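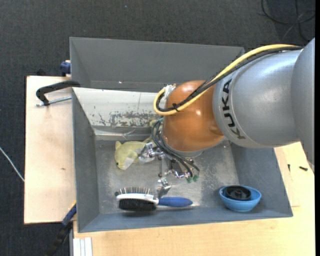 Relatório final do projeto — Planejamento de preensão e tratamento de falhas para esvaziar caixas de objetos variados

Disciplina de Projeto Integrado em Robótica, segundo semestre

1. O problema

Tirar um objeto de uma caixa e colocá-lo em outra parece tarefa de primeira semana de curso. Nós também achávamos isso! O enunciado pedia um programa capaz de transferir objetos de uma caixa para a caixa vizinha sem conhecer de antemão a forma, o peso nem a rigidez de cada um. Nada de modelos CAD, nada de etiquetas. O braço KUKA do laboratório e a garra já estavam montados e calibrados quando começamos, então todo o nosso trabalho ficou no software: percepção, escolha da pega, planejamento do movimento e, o que acabou tomando mais tempo, a lógica que decide o que fazer quando a pega falha.

Demos ao sistema o nome de Ukden. Ele é um conjunto de quatro processos que trocam mensagens, e cada um pode ser reiniciado sozinho sem derrubar os outros. Essa decisão veio de uma tarde perdida em março, quando um erro no módulo de visão travava o controlador e obrigava a refazer a partida inteira do robô.

2. Percepção

A câmera fixa fornece uma imagem da bancada e um mapa de profundidade. O módulo de percepção recorta a região da caixa, remove o fundo e separa o que sobra em regiões candidatas. Usamos uma rede de segmentação pré-treinada e a ajustamos com 861 imagens que nós mesmos anotamos, à mão, ao longo de três semanas (a ferramenta de anotação, batizada de Hondetero, foi escrita pelo grupo e está no repositório).

O fundo deu muito mais trabalho que os objetos. O piso de metal da caixa da frente é arranhado e reflete a luz do teto, e cada reflexo virava um buraco no mapa de profundidade. Na primeira versão, o sistema propunha pegas entusiasmadas em cima de manchas brilhantes. A correção foi simples: uma região só vira candidata se aparecer tanto na segmentação por cor quanto na profundidade, ou se aparecer na cor com confiança muito alta. O segundo caso existe por causa de peças como os pinos metálicos da escova de pelos, finos demais para o sensor.

A pintura raspada na parede do fundo também gerava falsos positivos. Resolvemos com uma máscara das paredes, calculada uma vez com a caixa vazia. Como a caixa fica presa por grampos, a máscara continua válida de uma sessão para outra, e bastou incluir um teste de alinhamento na partida.

3. Escolha da pega

Para cada região, geramos pegas candidatas variando o ponto de contato, o ângulo e a abertura dos dedos. A pontuação soma três termos: estabilidade estimada, folga em relação às paredes e distância dos objetos vizinhos. Foi a parte mais divertida do projeto, porque cada objeto quebrava uma suposição diferente.

A pelúcia amarela tolera quase qualquer pega, mas a profundidade da superfície muda assim que o dedo encosta. A escova de dupla face é o contrário: rígida, com cabo azul afilado, cerdas pretas de um lado e pinos do outro. O centro geométrico dela cai perto do pescoço, e apertar ali funciona bem se os dedos estiverem perpendiculares ao cabo. Com um desvio de ângulo maior, ela gira e escapa.

A tigela azul-clara no canto foi nosso pesadelo favorito. Encostada perto de duas paredes inclinadas, ela deixa pouco espaço para a garra descer, e ainda tem um objeto preto redondo dentro. A segmentação juntava os dois em uma região só, com uma pega calculada bem no meio. Acrescentamos uma regra de contenção: se uma região está cercada por outra mais alta, a de dentro sai primeiro.

4. Planejamento e controle

O planejador parte de uma biblioteca de trajetórias de aproximação e só recorre à busca por amostragem quando nenhuma delas serve. O modelo de colisão inclui as duas caixas, os grampos e um volume extra em torno da articulação laranja, onde os cabos fazem uma curva fechada. Sem esse volume, o planejador achava soluções lindas na simulação que esticariam o cabo amarelo no robô real.

Na descida final trocamos o controle de posição por controle de força com limite baixo. O dedo para ao tocar o piso e recua 3 milímetros antes de fechar.

5. Tratamento de falhas

Escrevemos essa parte como uma árvore de comportamento, com o motor Murketti, que o grupo do ano anterior deixou bem documentado — obrigado a quem escreveu aquele manual! Depois de fechar a garra, o sistema compara a abertura dos dedos com a largura esperada. Se não houver nada preso, a pega usada é penalizada e a percepção roda de novo. Três falhas seguidas na mesma região fazem o programa passar para outra.

6. Resultados

Fizemos 51 tentativas na avaliação final, com os objetos redistribuídos a cada rodada. Em 37 delas o objeto chegou à segunda caixa na primeira pega. Das restantes, a maioria envolveu a tigela, quase sempre por falta de folga junto à parede. A árvore de comportamento recuperou várias dessas situações sem intervenção, e ver o robô desistir de uma pega ruim e escolher uma boa sozinho foi o melhor momento do semestre.

7. O que falta

Gostaríamos de testar um empurrão lateral, para afastar a tigela da parede antes de tentar a pega. O código já existe no ramo de desenvolvimento, mas só rodou em simulação. Também falta medir o tempo por ciclo: os registros guardam o início de cada etapa, mas não o fim, e só percebemos isso em julho. O repositório tem instruções de instalação, as imagens anotadas e os registros completos da avaliação.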